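Hulludgate clinic store moves small supplies to open-fronted bins

The supply store serving the clinics at Hulludgate and Plalley has finished the first stage of a change in the way it holds small sterile goods and other single-use items. Drawers and lidded boxes have been withdrawn for 242 product lines and replaced with open-fronted plastic bins. The remaining lines, mostly fluids and bulky dressings, stay on fixed shelving for the present.

The change follows a stock check in January, when 3976 items were counted out of the old drawers and recorded by type, pack condition and use-by date. Most of the items withdrawn from use had passed their date. A smaller number had creased or punctured paper on the sterile pack, and these were removed whatever the date. The store's report puts the damage down to overfilled drawers, in which flat sachets were pushed to the back and bent against the runner.

Under the new layout each product line has its own bin and its own label. Bins are supplied by Spanos in one colour and stack on their own rims, and they are placed in rows of three where bench depth allows. A line that will not fit one bin is given a second beside it. Mixed bins are allowed only at the sorting bench, where goods from returned kits are separated before being booked back in.

Returned kits are the main source of loose stock. A kit goes out to a clinic room complete and comes back with whatever was left in it. Staff at the bench open the kit, check every pack for damage and date, and place sound items in the bins. Anything open, marked or doubtful is thrown away. Work on returns is done between 7 am and 10 am, before the first collection of the day, and takes roughly 2 hours on a normal morning.

Stock levels are set by line. Face masks are held at 100 on the bench, with full cartons kept elsewhere, and syringes are held by size. Sachets have no fixed number and are refilled when the floor of the bin can be seen from the front. Stock records stay in the Flarnetti system, which was already in use at both sites and needed only new location codes. The codes give the bench, the row and the position in the row, counted from the left.

Plain brown cardboard is laid over the bench as a working surface. It is replaced when it tears or is marked by a spill — the report notes that an offcut from a delivery carton serves as well as a bought sheet. Used sheets go for recycling unless they have been in contact with opened goods, in which case they leave with the clinical waste.

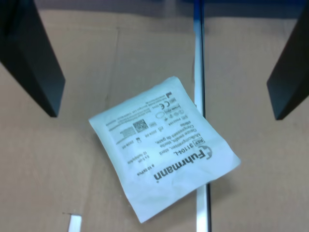
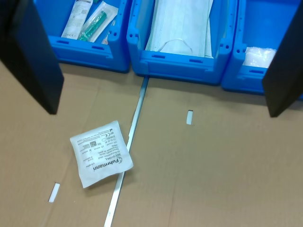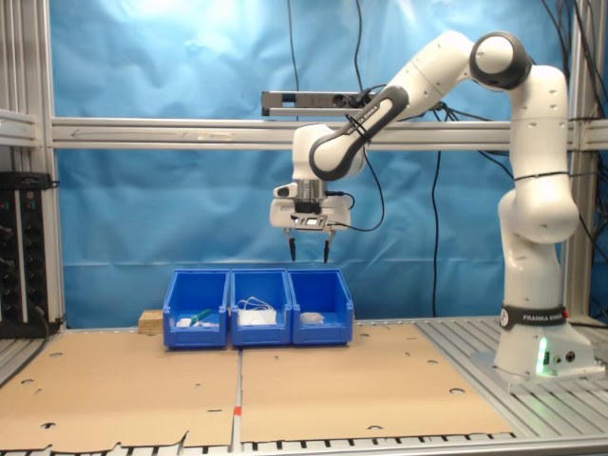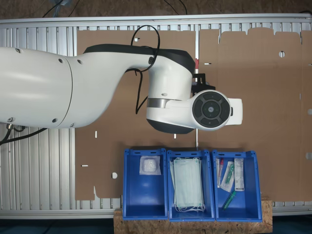 The second stage covers pack position within the bin, which the first left to the person filling it. A written rule is now being drafted for long pouches, flat packs and soft goods. Masks cause little trouble, as they can be stored flat in a stack across the width of the bin, as in the middle bin of the second picture, where the ear loop of the top mask lies just behind the front lip. Longer packs are less settled. The printed pouch in the left bin beside it leans diagonally against the back, with the green syringe in its clear wrapping next to it, and the draft rule would give those two items separate bins. Single sachets laid out on the cardboard for checking, such as the white one in the first picture, will have to be turned so that the print reads towards the person doing the check.

Labels are also under review. The present ones are paper slips and come away when the bin front is wiped. Two replacements are on trial at Plalley, a printed film label and a slide-in card, and the choice will depend on how each stands up to daily cleaning with alcohol wipes. Bins at Hulludgate will keep the paper slips until the trial ends.

Clinic rooms will see no change in the kits they receive. Kit lists, seals and collection times are as before, and unopened packs should still be sent back in the kit bag and not handed in at the counter. Rooms holding old lidded boxes are asked to empty them and return them with the next collection. Boxes with cracked hinges may be put out with the ordinary plastic waste once the label has been removed.

A further stock check will be made when the second stage is complete, using the same record sheet as in January.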